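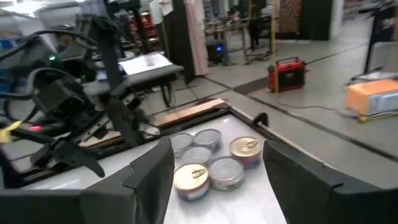 Eninance records 2346 tabletop demonstrations for its Pekik learning system

Jimville, November

Eninance has finished the first collection round for Pekik, the system it is building to teach two-armed robots to handle packaged goods. The round produced 2346 demonstrations, all recorded at the company's Jimville workshop by people guiding the arms by hand.

Each demonstration is one attempt at one short task. An operator moves the arms, and the system stores the joint positions, the gripper openings and the video from the wrist cameras. Pekik is then trained on the recordings and tested on the same kind of table.

Small round cans make up a large share of the round. They are low, they sit close together, and their lids vary from plain silver to gold with a ring pull-tab. In the grouped-can task, six cans start in a tight cluster and the operator has to take one out and set it down upright elsewhere on the table.

"A single can on an empty table is easy to pick up," said Bình La, who leads data collection at Eninance. "Put its neighbours right up against it and the fingers have very little room to get in. We asked operators to work at their normal speed and to keep going if they bumped something. If a can gets nudged and the operator recovers, we want that in the set."

Failed attempts have been kept and labelled as failures. Recordings with missing video or a dropped arm signal were thrown out before the final count and are not part of the 2346.

Operators worked in shifts of 2 hours, with the cans rearranged by hand between attempts. The company changed its written instructions partway through the round after reviewers found that operators were starting from nearly the same arm position each time. Later recordings begin from a wider spread of positions, and the earlier ones are tagged so they can be weighted separately in training.

A second site in Âu will join the next round, using the same arm layout and the same task sheets. Eninance wants to see how well a model trained on Jimville recordings copes with a different room and different lighting. Boxes and soft pouches will be added to the task list at both sites.

Results from the first trained version of Pekik will be released once testing is complete. No release date has been set.

About Eninance

Eninance develops learning software for robot arms used in packing and sorting. It is based in Jimville.

Media contact: Bình La, Eninance, Jimville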